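News > Company Updates > Kitchen Services

Rostimstead opens its Drying Corner service to all households this July

Hi, I'm Lilla Szilágyi, and I started Rostimstead because I couldn't find a clean spoon in my own kitchen. I'm very happy to tell you that from July our Drying Corner visit is open to anyone in the metro area who wants one. Up to now you could only get it as part of a full kitchen tidy, and we kept hearing from people who liked their cupboards just fine, thanks, but wanted help with that one crowded spot next to the sink.

You know the spot. It's where the dish rack lives, and the towels, and whatever got rinsed after dinner and never made it back to a drawer. We did 347 kitchens last year and I'd happily bet my lunch that I cleared a rack in every one of them!

A Drying Corner visit takes two hours. One of us comes over, we take everything off the rack and out from behind it, we sort it on a towel with you standing right there, and then we put back only what belongs. The small stuff goes first. Forks, spoons, chopsticks, straws, the little brush for the bottle, all the long thin things that slip through the wires or end up lying across the plates. They get one upright home, close to the rack, and they get put away from there once a day.

Chopsticks are my favorite part (I know, I know). Most families I meet own a nice pair or two and a whole crowd of plain ones, and they all dry together and get grabbed together. We pair them up by length and color before anything else happens.

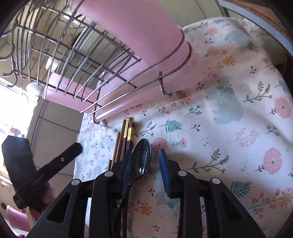 I'm also a big believer in keeping the pretty things out. Dark chopsticks with gold bands look great standing up next to a plain steel spoon, and a flowery cloth cheers up a wire rack more than any gadget I could sell you. We have no plans to turn your kitchen beige. If you love pink and coral flowers, teal sprigs, ferns, orange daisies, the works, then that cloth stays, and we find a way to hang it so it doesn't get snagged on a hook every time somebody reaches for a bowl.

Kátia Barbosa, who trained most of our team, put the visit together with me over the winter, and we argued for weeks about cloths. She wanted every towel off the rack, full stop. I wanted one allowed. We settled on this: one cloth may hang near the rack, and it gets swapped when it's damp. Kátia would like it known that she still disagrees.

"People apologize to me at the door, and I wish they wouldn't," says Kátia. "A full rack means you cooked and then you washed up. I just want you to be able to get a spoon out without three other things coming with it."

We tried the visit in 16 homes before opening it up, and the first of those belonged to Rima Sabbagh, who cooks for a family of six and was kind enough to let us make all our mistakes on her. She sent me this afterward:

"We used to have a drawer for chopsticks and I hadn't opened it in months, everything just lived by the sink. Now my kids put them away without being asked. Well, one of them does."

What you get for your money: the two-hour visit, a rinse and wipe-down of the rack you already own, a sort of all your small utensils, and a follow-up call 2 weeks later to see what's sliding. We won't push a new rack on you. If yours is past saving, Gergely Gulyás in our office can send you a short list of ones we've lived with ourselves, and you can buy it wherever you like.

Bookings go through Skedum, the same calendar we use for our full tidies, and morning slots tend to go first. Renters are welcome. So are office kitchens, although please warn us about the mugs.

About Rostimstead
Rostimstead is a small home organizing company that works mostly in kitchens, pantries and laundry rooms. We have 413 regular customers and a team that likes a label maker a little too much.

Press questions
Lajos Kiss looks after press for us and will get back to you the same day if you write before 2 p.m. He can set up a call with me or with Kátia.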